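Is it worth folding clothes on the bed, or should I buy a folding table?

Posted by Thoa Vi in Laundry & Linens

I keep reading that the bed is the worst place to fold laundry, mostly on sites that would love to sell me a folding table. The one I keep getting shown is by Pratton, and I don't see what it does that a mattress can't. We wash about 4 loads a week and it all gets folded on the bed, mostly dark blue things: work shirts, pants, a few towels.

My complaints so far. The sheet is always wrinkled by the time I'm halfway through, and I can't tell if the wrinkles end up in the clothes. Specks show up on the light sheet and I don't know if they come from the laundry or were there before. And long pieces never end up square.

Has anyone switched to a table and noticed a real difference? I mean a difference in the clothes, please, and I don't need to hear how it changed your life.

Edmund Tokarz

I had a table for two years and gave it to my sister. It was too narrow for a bath towel, so half of every towel hung off the side and pulled the rest down with it. A big bed beats that easily.

I don't buy the wrinkle theory either. A creased sheet under a shirt for half a minute won't press anything into the shirt. What does it is the pile. If you dump the load in a heap at the far corner and get to it after dinner, the bottom of the heap has been sat on by everything else. Fold the shirts first and let the towels wait.

For long pieces, lay the strip down flat along the near edge and take hold of both ends before you fold anything. I used to start from the middle and it always came out crooked. For towels I go in half, in half again, then square up the sides with both hands. The layers on one side will still stick out a bit. I've decided I can live with that.
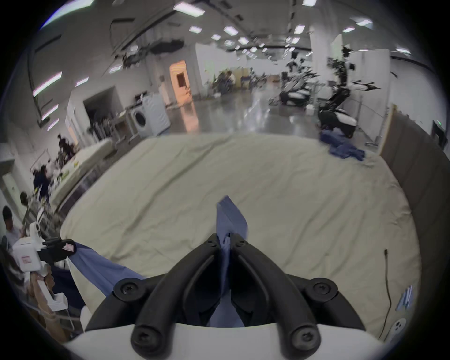
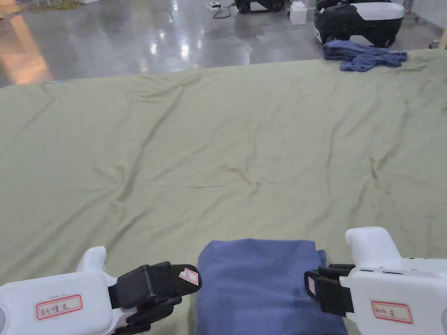
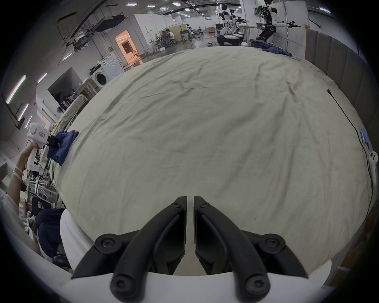

Blue laundry on the big bed. The folded stack is in the second one.

The specks I'd test before blaming anything. Shake the sheet out, smooth it down and look at it before the clothes go on. If it's clean then and speckled afterward, check the pockets and the lint filter. If it's speckled to begin with, then it was never the laundry.

As for the table, measure your widest towel and compare it with the tabletop before you pay for one. The listings love to give you the length and go quiet on the width.

Phong Nông

get the table, your back will thank you. bed is too low for anyone over 5 foot nothing

Benedikt Mayrhofer

The back thing is the only argument for a table I'd take seriously, and it depends entirely on the bed. Ours is on a tall frame and I fold standing up with no trouble. On a low one I'd sit on the side and work across my lap, which is slower but fine for shirts.

I'm less sure than Edmund about wrinkles. With cotton that's still a little damp I have had creases from a bunched sheet, or at least I think so. They could have been from the dryer. I pull the sheet tight now before I start, it takes a few seconds, and I can't swear it does anything.

One thing I'd skip is the folding board. I tried one from Prulevden for shirts. It's fine for the first few and then you notice you're spending more time lining up the collar than you would folding by hand. It also slides around on a sheet, so you end up wanting a table for the board, and I suspect that's how they get you.

Thoa Vi

Thanks. I measured, and my widest towel would hang well over both sides of the Pratton, so that's off the list. Shook the sheet out this morning and it already had specks on it before any clothes touched it, so I guess I owe the laundry an apology. Still not convinced about the damp cotton. I'll try it both ways with two of the same shirt and see.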